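Print this page
E-mail this page

Looking after benchtops, tables and other hard surfaces

Most damage to kitchen surfaces comes from using the wrong cleaner on the wrong material. Before you start, find out what you have. If the house came with the kitchen already in it, look at the underside of an overhang or the inside of the sink cut-out, where the core of the material usually shows. Laminate has a brown or dark edge with a thin skin on top. Engineered stone is the same all the way through. Natural stone often has a rough, unpolished underside.

Daily wiping

Warm water and a small squirt of dishwashing liquid will do for every surface on this page. Use a cloth that has been through the wash, wrung out well. Wipe once with the soapy cloth, once with a clean damp one, and dry with a tea towel. Most of the streaks people complain about are soap that was never rinsed off. If you already have streaks, go over the bench two or three times with plain water before you buy anything.

Keep floor cloths and bench cloths separate. Two colours is the easiest system.

Laminate

Laminate handles nearly everything except standing water, heat and blades. The weak point is the join. Water sits in it, the board underneath swells, and the edge lifts. Wipe joins dry after washing up, and don't park the kettle over one.

For tea and coffee rings, make a paste of bicarb soda and water, leave it on for five minutes, and wipe it off with a soft cloth. Don't scrub. Scouring powder dulls the finish and a dull patch can't be polished out. Ink will often shift with a dab of methylated spirits on a cotton bud. Open a window and keep it away from the cooktop.

A lifted edge can be glued back with contact adhesive if the board is still flat. Scrape out the old glue, coat both sides, wait until it is touch-dry, press, and clamp overnight with a scrap of timber between the clamp and the bench. If the board has swollen, the strip will only lift again.

Marble and marble-look tops

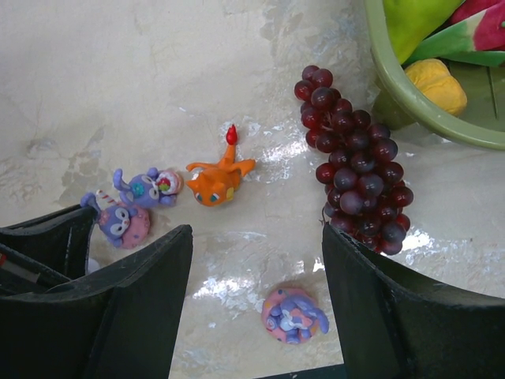 NASTOW, April

Morag Mowat fitted kitchens here for many years and now does repairs only. The questions she gets most are about pale, veined tops, and her first answer is to test the surface before treating it as one thing or the other. Put a drop of lemon juice somewhere hidden, such as the underside or a back corner. Leave it a minute and wipe it off. Real marble will show a dull spot. Laminate, vinyl and porcelain will not.

If it is marble, keep vinegar, lemon, wine, tomato and bathroom cleaners off it. Acid eats the polish, and the mark it leaves is called an etch. An etch is not a stain and no cleaner will remove it. Light ones can be rubbed back with marble polishing powder and a damp felt pad. Deep ones need a stonemason.

Oil stains are different. Mix bicarb with enough water to make something like thick yoghurt, spread it over the mark to the depth of a pencil, cover with cling film and tape down the edges. Leave it for a day, take the film off, let the paste dry out completely and brush it away. Old stains may need three goes.

Sealing helps, but it only slows things down. Sprinkle a little water on the top. If it has darkened the stone after 8 minutes, the sealer has worn out.

Clear covers and films

A clear cover is a cheap way to protect a table that gets used for meals, homework and craft. The soft vinyl kind sold off the roll is the most forgiving. Lay it out on a warm floor for a few hours before you cut it, so the creases relax. Cut it with a sharp knife against a steel rule, on a board and never on the table.

Vinyl can react with varnish and some paints, leaving a tacky patch or a cloudy print. On a varnished table put a cotton cloth underneath. Lift the cover once a week and wipe both sides. Crumbs trapped under it will scratch, and damp trapped under it will mark timber.

Adhesive film is harder to lay. Wash the surface, then go over it with methylated spirits if the finish will take it. Peel back a hand's width of the backing at a time and work from the middle out with a plastic scraper wrapped in a cloth. Prick small bubbles with a pin and press them flat. To remove old film, warm it with a hair dryer and pull it back low against the surface. Eucalyptus oil takes off what glue is left. Wash afterwards.

Timber

Oiled timber wants oil when water stops beading on it. For a busy bench that might be every couple of months. Use a food-safe oil, put on less than you think you need, and wipe off the surplus after fifteen minutes. Lay oily rags flat outside to dry before they go in the bin. Bunched up, they can catch fire by themselves.

Black marks around taps come from water reaching the iron in screws or fittings. Sand lightly, treat with oxalic acid according to the packet, rinse well and re-oil. Wear gloves.

Stainless steel

Rub with the grain. Never leave steel wool, a rusty tin or a wet cast-iron pan on it overnight. Rust spots that come from these are only on the surface and will come off with bicarb paste. Bleach will pit stainless steel if it sits.

Print this page
E-mail this page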